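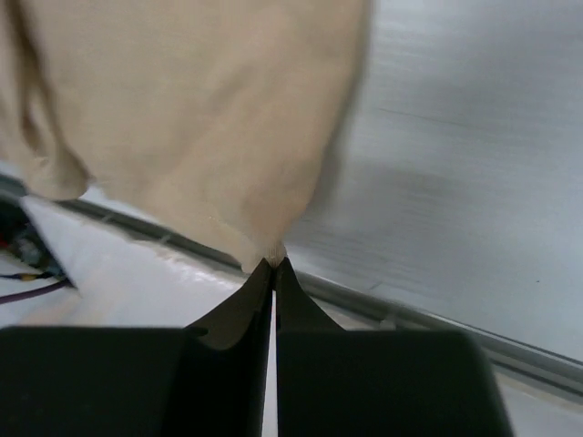

Utum launches the Jarneo cloth

3 October 2024

Hello from Utum! I'm Beca Ellis, and I'm very happy to say our new household cloth, the Jarneo, goes on sale today in beige (my favourite, I admit).

I wanted something soft that folds up small and goes in any drawer.
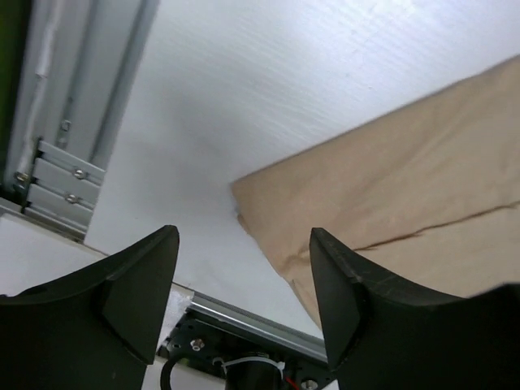
How should I fold it?
Lay it on a flat surface, smooth it out with your hands, then bring one edge over to the other.

We've made 185 for the first batch, sold singly or in boxes of 24, and more will follow if you like them!

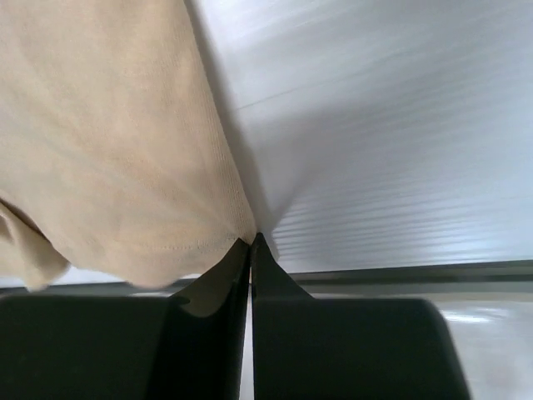 Beige cloth with a stitched seam near the hem.

Orders and press samples: Beca Ellis, Utum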